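What we found out about sleep at Gorent Hall

Our group wanted to know whether students in our halls sleep worse in the run-up to exams, and I'm so glad we picked this one! We put a short sleep diary through every door in Gorent and Tolten, and 28 people kept theirs going right through May (far more than Ulises Salazar had bet on).

Between them they logged 3676 hours of sleep. Tolten people went to bed later but slept in, so the two halls came out much closer than we'd guessed. The noisy side of Gorent, facing the bus stop, did worst of all.
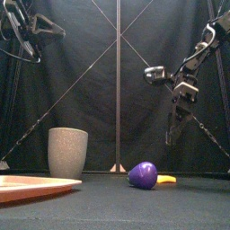

What we would change

The diary had 13 questions and people got bored by the last few, so we'd cut it down. We'd also love to ask about naps, which we forgot completely, and start before the Easter break so there's a calm spell to compare with.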